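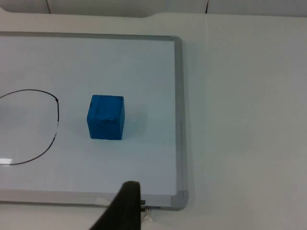

Blue cube on the board, outline to its left.

2024-02-17, bench 2. Board and cube sorting, notes for me and Hsin-yi.

Set out the framed whiteboard flat on the table again. Drew the ring freehand in black marker. Tried the cardboard template from the Mundska box first and gave up on it, the pen keeps catching on the edge. Freehand comes out lopsided but it is good enough for in / out / on the line.

Rules as we have them now:
In = whole base of the cube inside the ink.
Out = whole base outside.
Line = anything else. No arguing about how much.

Abrehet wants a fourth class for cubes that touch the line from outside. I said no for now. We have 12 layouts on the sheet and I would like to get through those before changing the key. She can bring it up when Hsin-yi is back.
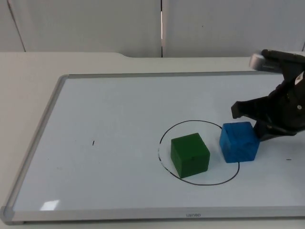
The marker is a bigger nuisance than the cubes. Any cube that gets slid along the board takes ink with it if the line is fresh. Left the last ring 50 seconds before putting anything down, which seemed to help, but I only tried it the once so not writing it into the procedure. Lifting and placing is kinder to the ink than pushing. Also wipe the undersides of the cubes between layouts – a dry cloth does it.

Redrawing over a worn ring is a bad idea. It gets thick in places and then "line" covers too much ground. Wipe the lot and start again.

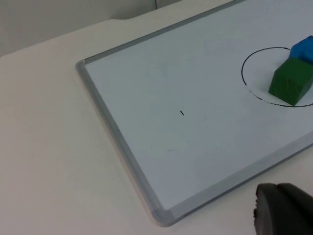

Cleaning the board needs a proper go next week. The Trarix spray is nearly finished and a dry cloth on its own just moves the gray around. I don't mind faint smudges out on the open part of the board, but stray ink is another matter. There is a short black dash sitting outside the ring, and somebody reading the sheet cold could take it for a position mark. Either it goes, or we put it on the sheet as a reference. I'd rather it went.

Stopped after layout 19b (Abrehet's numbering, don't ask me to renumber).

To do:
– new fine black marker, two if the cupboard has them
– board spray
– ask Hsin-yi about the fourth class
– copy today's sheet into the binder, layouts 7 and 8 are on the back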